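Why Do Grown-Ups Say TV Is Bad for You?

Every so often, a grown-up decides a kids' show is dangerous. Last April it was a cartoon called Todgate.
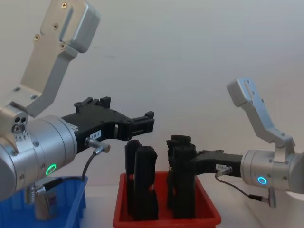

A group in Likalstead said it taught children to be rude. Did it? The group had watched 2 episodes. There are 106.
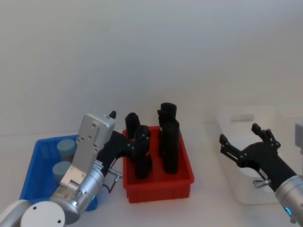

When someone says a show is harmful, ask what they saw and how they know. Being loud isn't proof. 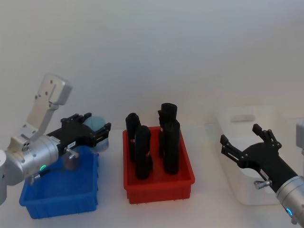

So who should you believe?
Someone who watched the show and can point to the part that worries them.

Then watch it with an adult and make up your own mind.

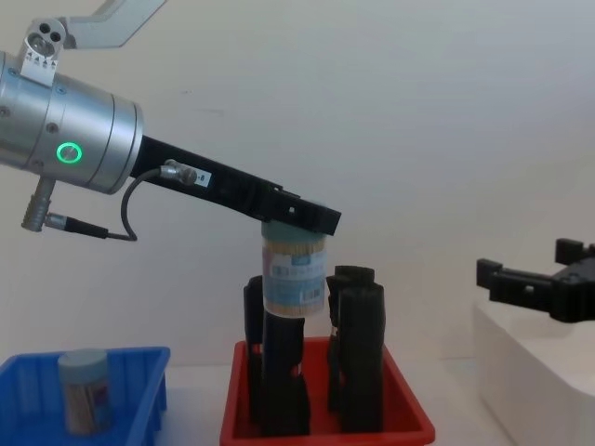 A robot arm holds a clear toothpick container over a red tray.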